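Unit 4: Observational studies and vitamin D

Handout for the second seminar. Read before the session and bring your notes on cohort designs from Unit 3.

Many people take a vitamin D supplement in winter, and many have read that it protects against one illness or another. This unit looks at how such claims come about, using the Stumadden cohort as the main case.

The Stumadden study followed 2,144 adults, all over 50 at the start. Of these, 1,464 gave a blood sample at both visits and were kept in the main analysis. Those with the lowest vitamin D levels had more falls and more chest infections during follow-up. The press release said that low vitamin D "raises the risk" of both. The paper itself was more careful and spoke of an association.

Check the wording of any claim against the design behind it. People who are already unwell go outdoors less, so their levels drop. This is called reverse causation, and a single blood test cannot rule it out.

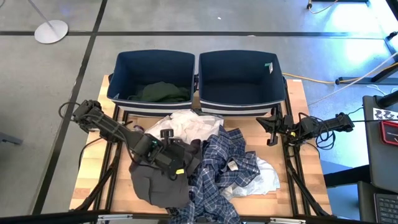 Clothing and two fabric bins on a table.

The Skarkine trial took the next step. It enrolled 434 adults and gave half of them a daily tablet and half a dummy tablet for 16 months. Blood levels rose in the treated group. The number of falls was much the same in both groups – a result that received far less coverage than the cohort.

Ichikawa is the third source on the reading list. It is a review, and it pools trials with very different doses. Look at the table of included studies before you read the abstract.

For the seminar, prepare short notes on:
- who dropped out of the Stumadden analysis, and whether that matters
- two confounders other than time outdoors
- whether Skarkine was large enough to detect a small effect

Notes of one side are enough. Unit 5 covers blinding.

Related handouts
Unit 3: Cohort and case-control designs
Unit 5: Blinding and dummy treatments
Reading a forest plot
The Toreo diet survey: worked answers

Comments (2)
Back to top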